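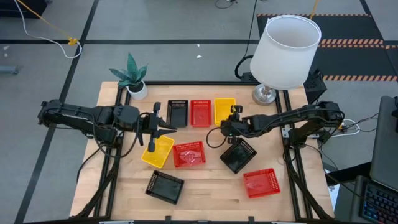
Repainting the Hallway at Osance House: Project Report
Home Improvement and Interiors, second term
2023-06-08

When we first walked into the hallway at Osance House back in February, I will admit that my heart sank a little. It was long and narrow, the paint was a tired brown color, and the one ceiling light made everybody look as if they had the flu. Still, our group had asked for a real room to work on, and we were very glad to get one!

We had a budget of 300 dollars and 16 days in which we could block off the hall. Most of the first week went on washing, filling and sanding — far more filling than any of us had planned for, as the plaster beside the stairs came away in our hands. We then tried five paint samples on the end wall and looked at them in the morning and again after supper. The group liked a pale green from Vosholm best, and the residents (who have to live with it, after all) liked it too.

The ceiling took two coats and the walls took three. We painted the baseboards last, and if we did it over we would paint them first, as I spent almost 20 hours on my knees with a small brush and a damp rag.

We also swapped the old light for two wall lamps from Karkia. The hall feels wider now, and people have started leaving their doors open in the evening. The closet door still sticks, and we have left half a can of the green under the stairs for touch-ups.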